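Home > Support > Kesamby Two-Arm Station > Set-Up and Operation Guide
Print this page | E-mail this page
Reading time: 6 minutes

Section 4. Preparing and Running a Visitor Demonstration

4.1 Purpose of this section

This section applies to sites that present the Kesamby two-arm station to visitors during an open day, a school visit or a customer tour. It covers the key-hook demonstration, in which the station handles keys at a row of wall hooks. The demonstration is suitable for a general audience and needs no special fixtures.

Operators should have completed Sections 1 through 3 before using this section. The station must have passed its routine arm check on the same day. A station that has been moved between buildings must also be leveled again as described in Section 2.

4.2 Choosing the wall and placing the station

1. Select a plain interior wall with a clear floor in front of it. Small marks on the wall do not affect operation. Mirrors and glossy posters do, and should be taken down.

2. Mount the hooks in a level row, high enough that the arms reach up to them. Adhesive hooks with a flat base plate are acceptable. Allow them to set for the full period stated by their maker before hanging anything on them.

3. Position the station so that it faces the row squarely. The distance from the front edge of the station base to the wall must be 1,000 mm.

4. Lock the wheels and confirm that the station does not rock. On tiled floors, check that no wheel rests on a raised seam.

5. Bring both arms to the ready position. The grippers should sit below the hooks and point toward each other, with open space between them.

6. Hang the keys. At least one hook should be left without keys so that there is a free place in the row.

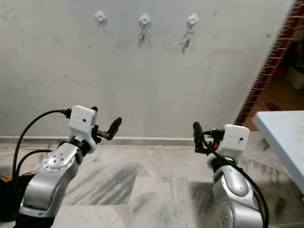
Figure 4-1. Arms in front of the hook row, keys on the middle and right hooks.

Note: Cables leaving the gripper housings need slack at every point of travel. A loop standing away from the arm is acceptable provided that it cannot catch on furniture or on a door frame. Do not tape the loop flat against the arm.

Caution: Keep tables and other furniture outside the reach of both arms. If a table must remain near the station, run the full path once at reduced speed, with an operator at the stop button, before visitors are admitted.

4.3 Marking the visitor area

1. Place the floor line supplied in the Clorar accessory kit no closer than 1,000 mm from the farthest reach of either arm. Measure with the arm fully extended.

2. Where a doorway opens beside the station, close it or assign a member of staff to it. Visitors must not be able to enter the work area from the side.

3. Post the operating notice at the entrance to the room, at a height that seated visitors can read.

4. Limit each group to the number set by the site's own safety plan. Groups with young children should have one adult in the front row.

Caution: The stop button must be within reach of the operator at all times. It must not be handed to a visitor, even under supervision.

4.4 Checking the grip

1. Open the Yu control panel and select the wrist view for the arm to be used.

2. Close the empty gripper. The fingertips should meet evenly along their full width. If one tip stands ahead of the other, repeat the finger alignment in Section 3.

3. Inspect the contact faces. Wipe them with a dry, lint-free cloth. Do not use alcohol or household cleaner on the finger covers.

4. Select program 438 and press Hold. Present a spare key ring to the open gripper by means of the plastic handling stick, and allow the fingers to close.

5. Confirm in the wrist view that the ring is held between the fingertips and has not slipped down toward the base of the fingers.

6. Release the ring and repeat the test with the second arm.
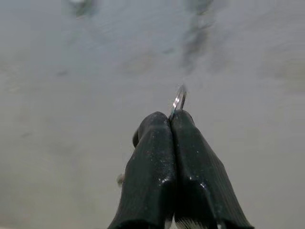 Grip quality is the most common cause of a failed demonstration, and the wrist view is the best means of judging it before the audience arrives. The operator should look for a hold at the very tips. A thin piece of metal may show only a little above the point where the fingers meet, with the rest hidden in the grip, and this is enough. Fine white specks on the dark finger covers, such as those on the left finger in this view, should be wiped away at the next break between groups. The background in the wrist view will often be out of focus, and the operator should not attempt to correct this by adjusting the lens.

Note: The finger covers wear with use. Replace both covers on a gripper together, and record the change in the station log. Replacement covers are listed in the Bokier parts catalog.

4.5 Running the demonstration

1. Welcome the group and ask visitors to remain behind the floor line. State where the exit is.

2. Announce that the arms are about to move. Wait until the group is still.

3. Press Start. The first movement is slow by design and should not be skipped.

4. Give any spoken explanation while the arms are in motion, or hold it until the end - do not pause the program partway through with a key in the grip.

5. If a key is dropped, press Stop and wait for the status light to turn amber. Only then may the operator enter the work area to pick it up.

6. At the end of the cycle, return both arms to the ready position before taking questions.

A full cycle lasts more than 4 minutes. Sites that expect several groups in one day should allow time between them for the checks in 4.4, steps 2 and 3.

4.6 After the visit

1. Return both arms to the rest position and switch off the station at the main switch.

2. Remove the keys from the wall and store them with the station. Do not use keys that open any door on the premises.

3. Enter the number of cycles and any stops in the station log.

4. Lift the floor line slowly to avoid leaving adhesive on the floor.

Sites holding their open day in December should note that unheated rooms may be too cold for the finger covers to close fully. Allow the room to reach normal indoor temperature before beginning the checks in 4.4.

Section last revised: Friday, April 11, 2025

Print this page | E-mail this page
Shares: 12 | Comments: 3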